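# Chapter 4: Work Surfaces in Shared Rooms

The previous chapter dealt with storage at the walls. This chapter moves to the middle of the room and considers the table: its height, its clear area, the reach of the person standing at it, and the space taken up by chairs, bags and cables at its edges. The subject looks simple, and most shared rooms are set out with no written plan at all. The result is that the same faults appear in workshops, classrooms and small offices alike.

By the end of the chapter the reader should be able to measure a standing worker's reach, mark out the clear area of a table, and draw a floor plan that shows loose items as well as furniture.

## 4.1 Terms

The **clear area** is the part of the table top on which nothing is stored between tasks. It is measured with the table in its normal state of use. A table measured after tidying gives a figure that cannot be relied on the following morning.

The **near edge** is the edge at which the worker stands or sits. The **far edge** is opposite. Items left at the far edge are often decorative or forgotten, and they reduce the clear area less than the same items left at the near edge.

The **skirt** is the band of floor around the table, taken in this book as 165 cm wide on each side. Within the skirt we record chairs, whether pushed in or pulled out, together with bags, coats, power strips and any cable that crosses the floor.

**Reach** is divided into two zones. The inner zone is covered by the forearms with the elbows close to the body. The outer zone requires the upper arm to move forward. Small parts, cards and open boxes that are handled repeatedly belong in the inner zone.

## 4.2 Tables used by a standing worker

A standing worker looks down on the table, and the line of sight falls close to the near edge. The forearms extend over that edge before they reach the work, so a strip of the surface directly in front of the body is seldom used. When both hands hold tools, the strip becomes wider, for the tools add their own length to the hand.

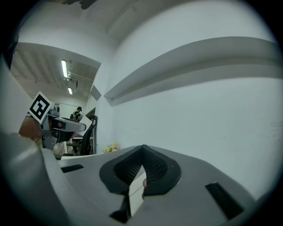
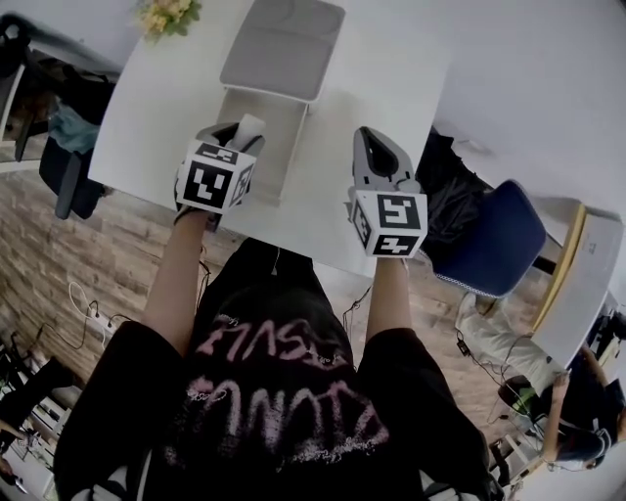 Chairs are the commonest obstacle in the skirt. A chair pushed in at the far edge costs very little when the work is done standing. A chair at the side costs more, particularly if it has become a place for cloths or jackets, as the worker then loses the option of approaching from that side.

Cables should be drawn on the plan as lines, with the power strip as a rectangle. Where a cable hangs from the worker's arm or from a hand tool, draw the full area it can sweep. In the Pradivstead room plans, used again in Chapter 6, this swept area is shaded.

Where two tables stand in one room, their skirts will usually overlap. The overlap is shared floor, and a person seated or crouching in it closes it to others. It should be entered once only, against the table used more often.

## 4.3 Recording the surface

The Wetine sheet, reproduced at the end of the chapter, divides the table top into squares. Each square is marked as clear, in use or stored upon. Three readings are taken in a working day, and a square is counted as clear only if it is so marked at every reading.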